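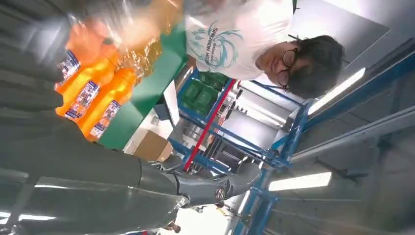 여과조를 키우는 것보다 질산화균이 자리 잡을 때까지 먹이 급여를 줄이는 편이 먼저라는 댓글이 지난주 본지 아쿠아포닉스 게시판에 올라왔다. 작성자 Kang은 자신의 온실에서도 암모니아 수치가 떨어지지 않아 여재를 두 차례 추가했으나, 수치가 안정된 것은 급여량을 절반으로 낮춘 뒤였다고 적었다.

이 댓글은 Jenwood 수경농장이 2월부터 가동한 분리형 순환 설비를 두고 나왔다. Jenwood는 기존의 단일 순환 방식을 폐지하고 사육수 계통과 재배수 계통을 나누었다. 두 계통은 전자 밸브로 연결되며, 사육수의 질산염 농도가 설정값에 도달했을 때만 재배 베드 쪽으로 물이 넘어간다. 제어반과 밸브는 Drasta가 공급했고, 시공은 Jenwood가 직접 맡았다.

설비의 기본 구성은 사육조 3기, 침전조 1기, 생물여과조 1기, 담액식 재배 베드 두 열이다. 사육조 한 기의 유효 수량은 300리터이며 틸라피아를 사육한다. 재배 베드에는 바타비아 상추와 청경채를 심었다. 사육조에서 나온 물은 침전조에서 고형물을 걸러낸 다음 생물여과조로 들어가고, 그곳에서 암모니아가 아질산염을 거쳐 질산염으로 산화된다.

단일 순환 방식에서는 어류와 작물, 세균이 같은 물을 공유하므로 pH를 어느 한쪽에 맞추기 어렵다. 질산화균의 활성은 약알칼리성에서 높고, 엽채류의 철과 망간 흡수는 약산성에서 원활하다. Jenwood는 종전에 전체 계통을 pH 6.8로 유지했으나, 분리 이후에는 사육수를 7.4, 재배수를 6.0으로 따로 관리한다. 재배수의 산도는 인산으로 조정하고, 사육수의 알칼리도는 탄산수소칼륨으로 보충한다.

농장 측이 공개한 운전 기록에 따르면 총암모니아질소는 가동 초기에 허용 범위를 넘었고, 이 기간에는 급여를 하루 한 차례로 제한했다. 이후 아질산염이 한 차례 상승했다가 내려갔으며, 질산염 농도가 리터당 40밀리그램에 이른 시점부터 재배 베드로 송수가 시작됐다. 생물여과조에는 기존 설비에서 쓰던 여재 일부를 옮겨 넣어 균을 접종했다.
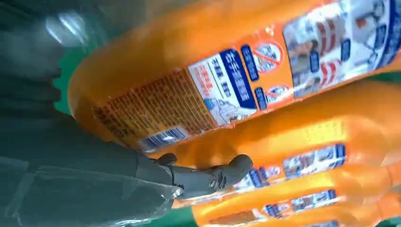
송수는 한 번에 30분을 넘지 않도록 제한된다. 재배수 계통에서 사육조로 되돌아가는 배관은 두지 않았으며, 증발산과 송수로 줄어든 사육수는 탈염소 처리한 수돗물로 보충한다. 역류가 없으므로 재배수에 킬레이트 철이나 칼륨을 추가해도 어류에 영향을 주지 않는다는 것이 농장 측의 설명이다.

단점도 있다. 펌프와 수위 센서가 늘어나 전력 소비가 증가하고, 점검 지점이 많아진다. 재배수가 사육조로 돌아가지 않기 때문에 작물의 질소 흡수가 송수량을 따라가지 못하면 재배수에 염류가 쌓인다. Jenwood는 전기전도도가 상한에 닿으면 재배수 일부를 빼내 노지 관수에 쓰고 있다. 침전조에서 나온 슬러지는 별도 용기에서 폭기해 무기화한 뒤 상등액만 재배수에 넣는다.

Trostden에 있는 두 번째 온실에도 같은 방식이 적용될 예정이다. 이곳은 겨울철 수온이 낮아 질산화 속도가 떨어지는 곳으로, 생물여과조를 이동상 방식으로 바꾸고 사육수 배관에 단열재를 두르는 안이 검토되고 있다. 수온이 기준 아래로 내려가면 급여와 송수를 함께 줄이는 제어 항목도 추가된다. Drasta는 이를 반영한 제어 프로그램을 시험 중이며 배포 시점은 정해지지 않았다.

Jenwood는 매주 수요일 오전에 측정한 암모니아, 아질산염, 질산염, pH, 전기전도도 값을 농장 게시판에 올린다. 용존산소는 연속 측정하되 일 최저값만 공개한다.

분류: 농업기술 > 수경재배 > 아쿠아포닉스
태그: 분리형 순환, 질산화, 생물여과, 엽채류
공유 12 | 댓글 7
본 사이트는 이용 편의를 위해 쿠키를 사용합니다. 계속 이용하시면 쿠키 사용에 동의하는 것으로 간주됩니다.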